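Home Help Forum > Bedroom > Furniture

Bedside steps: solid pine or plastic, and where do they go?

Posted by Treloar, 2 Jan 2018

We changed the mattress in the spare room and the bed is now too high for my mother to get onto comfortably. The top of the mattress is up past her hip. She is steady on her feet but short, and she does not want rails. I was going to buy a plastic kitchen step, but my brother says to get wooden ones with 2 treads. The room has a smooth floor. Do wooden steps slide? Also, can they stay at the end of the bed, or do they have to be at the side? There isn't much space on the side by the wall.

3 replies

Lutlow

Wood is fine. We have had a pair of pine steps for years. Put rubber pads under all the corners and check them every so often, because the glue dries out and they drop off. Ours slid before we did that. I would leave the plastic one in the kitchen. The tread is narrow and it tips if you stand near the edge.

Flerov

just lower the bed? most frames have a second set of holes for the slats

Brondcombe

Lowering the bed is worth a look, but not every frame allows it. Ours is a white one with a solid base and there is nothing to adjust.

For the steps, look for a deep tread so she can get her whole foot on it and turn around before sitting down. Each rise should be the same height or she will trip on the odd one. If you buy unfinished pine, sand the front edges and give it a coat of clear matte varnish. Don't use gloss or wax on the treads. Stick a strip of grip tape along each edge, in a color that stands out from the wood if her eyesight is not good.

The end of the bed works if there is no footboard, but she would then have to shuffle up to the pillows. Some people turn it around and sleep with the pillows at the other end. Try it with her before you decide. Keep any cords off the floor on that side and don't hang clothes where they can trail over the treads. 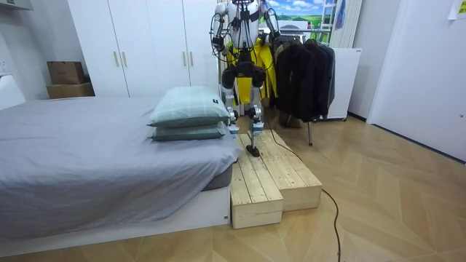
Filed under: Beds and Bedding

Pine steps of two heights by the end of a bed with a gray cover. The planks are bare wood with the knots showing, so they would take varnish or stain.

Treloar

Thanks. The frame has no second set of holes, I checked. I'll go with pine and the rubber pads.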